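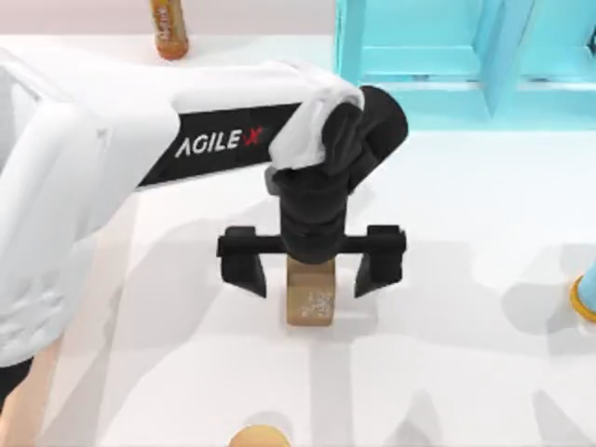
Wukton

Hi, I'm Hamdia. Wukton is my little pile of 3698 short notes on what people drink with lunch, typed up from paper diaries my friends and I kept in January. Each row has a drink, a meal, a mood and whatever else got scribbled down (I left the spelling mistakes in, sorry Witold!).

Files
wukton_notes.csv — all the notes
wukton_small.csv — 500 rows, nice for a quick look
drinks.txt — the names I settled on after way too much arguing about whether iced tea and cold tea are one thing

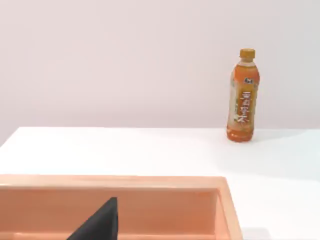 Orange drink in a plastic bottle with an orange label.

Known problems
338 rows have no mood. Kulsoom's diary skips breakfast drinks, and mine is mostly coffee.

Use it for whatever you like, just mention Wukton somewhere.

Last updated 2023-03-28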